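Clumness Laundry: Common Questions

Where are you located?
Our main shop is on the ground floor of the Mendes building in Ukgate. The Saltis branch takes drop-offs only.

How long does wash and fold take?
Bags left before 11 a.m. are ready the next business day. Anything later gets one more day.

Is there a minimum?
Yes, 4 pounds per order. Smaller loads are charged at the minimum.

Do you use fabric softener?
Only if you ask for it. We leave it out of microfiber loads even when the rest of the order gets it, and those are dried on low.

Can I bring a comforter?
Up to queen size at either location. King size has to go to Ukgate.

What if something is missing?
Tell us within 2 days and bring your ticket. Unclaimed items are kept until the end of the following month.

Do you take cards?
Cards and cash in Ukgate, cards only in Saltis. We no longer accept checks.

Can I change my pickup day?
Yes. Call the shop where you dropped off and have your ticket number ready.
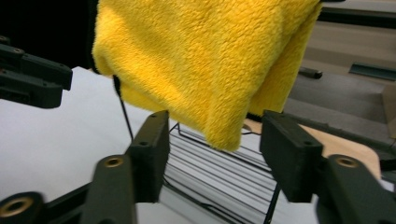

Photo: Clumness Laundry. Yellow microfiber towel.

Prices and hours last updated April 10, 2023.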